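Potluck notes, August 13, 2026

The Palomino Street potluck is back in September, and I'm so ready!

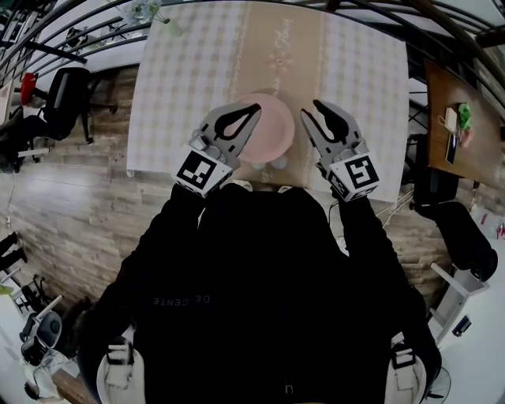 2 min read

Eoin Scanlon has offered his peach cobbler again (bring a spoon, go early).

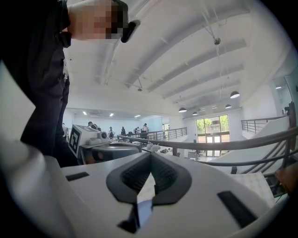

Sign-up is by dish, so put yours on the sheet at Sidalero Market. Desserts are filling up fast and we're short on salads. Evenings get chilly by then, so dark navy sleeves like these would suit me fine, plus a sweater.
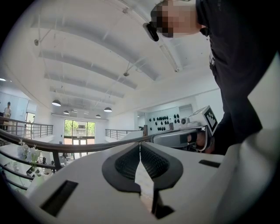
Parking is behind the library, about 200 feet away. Tables go up at four and I'd love help. Expect plenty of leaning over, same as the person on the right, so wear comfy shoes!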